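**1/** moving out of the Bundside place in September and trying to get rid of stuff now, before it gets ugly. 33 boxes of books. how

**2/** rule so far: if I havent opened it since the last move, it goes. broke the rule on box one (cookbooks)

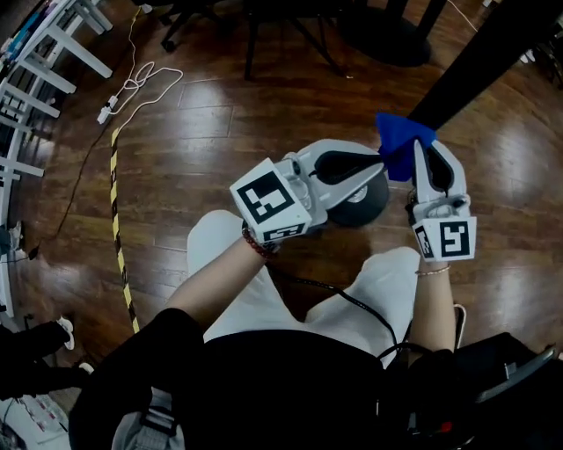

**3/** also the library in Gronodell only takes 18 books per drop-off. so that's a lot of trips. gas isn't free

**4/** sold a few online, $19 for the whole mystery shelf. felt bad for an hour then felt great

**5/** kids books are the hard part. keeping those. dont argue with me 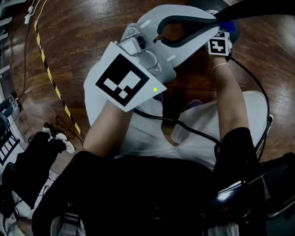 Emis says try the swap shelf at the Skjelbred laundromat, no limit there and they go fast. ok!! did not know that

**6/** going tommorow with two bags. paperbacks only, the atlases can wait, my back is done
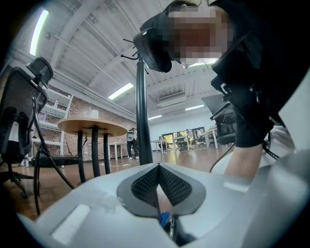
*light gray, blue bit in the middle*

**7/** goal is 80 books left total. will report back. if you want the atlases, message me, pickup only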